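Tremwood Kitchen School started with one long table and a stubborn idea, which was that most people would cook more if their kitchens were laid out a little more kindly. Dalia Metwally began teaching in September of 2000 – the year, she likes to say, when she finally ran out of excuses – and we have kept the same habit ever since: before anyone learns a recipe, we all learn where things go.

We like a countertop that tells you what to do next. Corn waits in a woven basket, mugs hang on a wooden mug tree where a hand can find them, and the toaster oven stays out to one side so the middle is free for working.

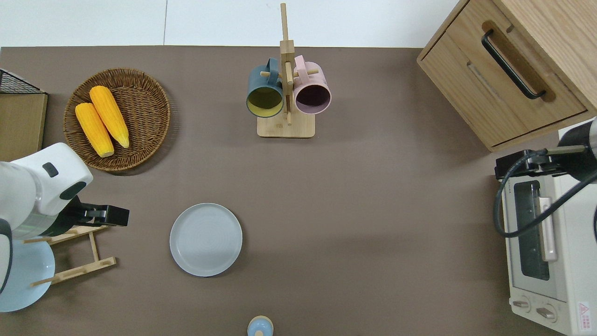 ## What we teach

Our home course runs for 24 evenings and begins with small meals, the sort you might make for yourself after a long day. Latifa Bensaid leads the first half and is wonderfully patient with beginners (she will happily talk about toast for an hour if you let her). Vandana Garg takes over for the second, when we move on to cooking for a full table and, of course, to putting everything away again afterward.

One thing Latifa asks of everybody is to set the plate down before opening the oven door, with plenty of bare table left around it.
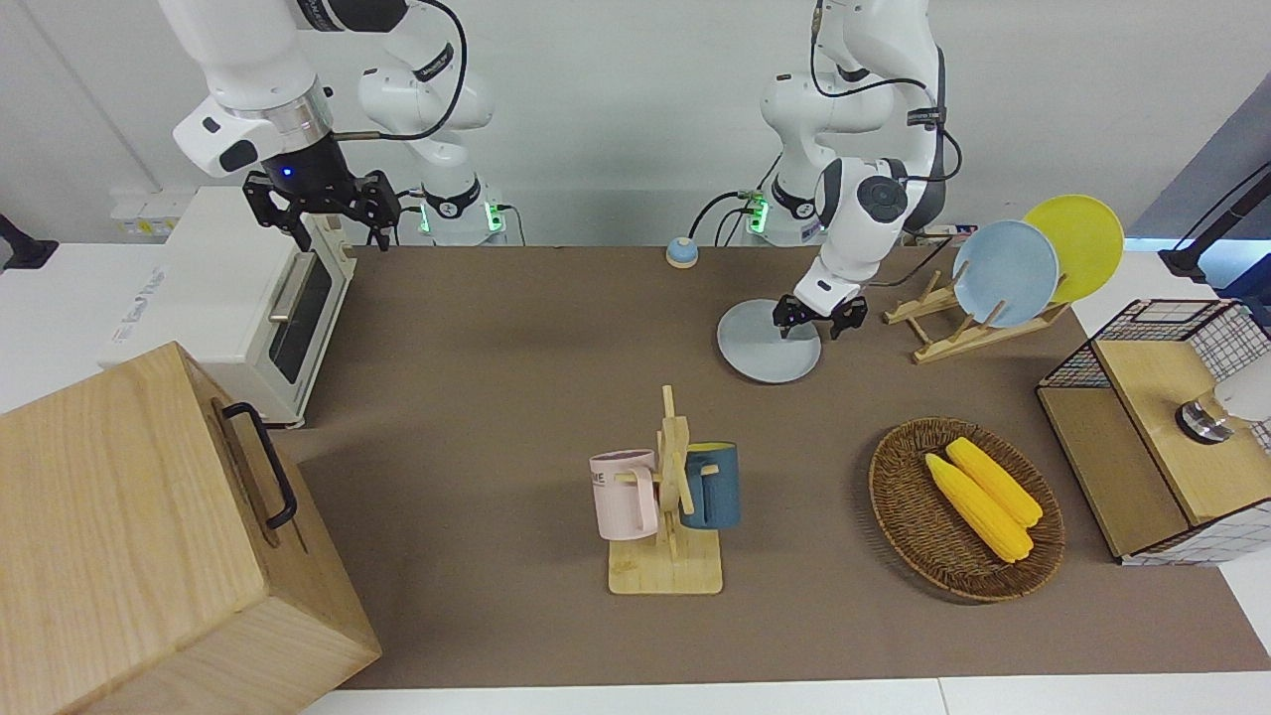
It sounds like such a little thing, but it saves a great deal of turning about with something hot in your hands, and our students tell us they go on doing it at home for years.

## Come and see us

We take 33 students each term, and you are very welcome to drop in for tea before you sign up. Tarek El Ouafi looks after enrollment and will answer any question you have, large or small.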